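Electrical arrangements at the desk
25 November 2020

The reorganisation of the study at Grirnarholm has now reached the stage at which cables must be considered. The shelving was completed in January and the filing has been in order for a good while, but the supply of power to the desk had not been reviewed in all that time. The lamp, the printer and the telephone charger shared one adaptor behind the bookcase, and any change required the removal of 14 box files.

It has therefore been decided that all sockets in regular use should be brought up to the level of the worktop. Opinion in the household was divided on this. The case against rested on appearance, the table having been kept clear as a matter of policy. The case for it was convenience, and convenience prevailed.

The following arrangements apply from this week.

1. The printer, a Rimine, remains on the low cabinet and keeps its own wall socket. It is switched off at the wall when the room is closed for the night.

2. Chargers are to be stored in the shallow drawer and taken out when needed. Those belonging to equipment no longer held have been removed - there were more of these than expected, including two for a Galonia radio that left the house years ago.

3. The desk is served by a white strip with pale blue sockets, each with a switch of the same blue behind it. A small red light beside the middle switch shows on the white casing. Users are asked to switch off a socket before withdrawing the plug.
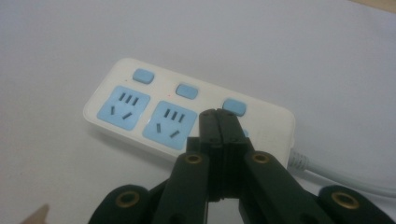 4. Heaters are not to be connected at the desk under any circumstances. The oil-filled radiator has been assigned the wall socket by the door.

5. Labels will be attached to each plug, close to the pins, in the same lettering as the box files. The Szénási label tape has been ordered in black on white.

The drawer beneath the window is still to be sorted and will be dealt with in a separate post.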